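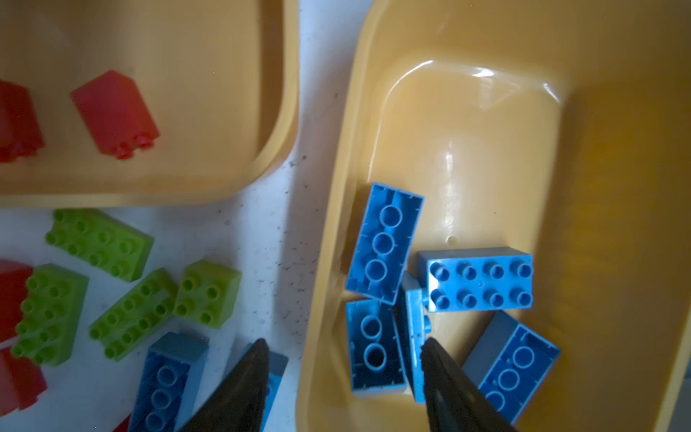
So I finally got my 1,000-piece lighthouse puzzle done, after starting it back in September! The sky nearly finished me off. My neighbor Effie Cruickshank came over for coffee and put in seven pieces without even sitting down, which I'm still a bit sore over.

I sort by shape now and leave color for later — it's slower at first, but I stopped trying the same wrong piece over and over. Two of the corners had been inside the box lid the whole time (yes, I checked the vacuum bag first).

Next up is a harbor one that Darlene lent me. It has even more sky.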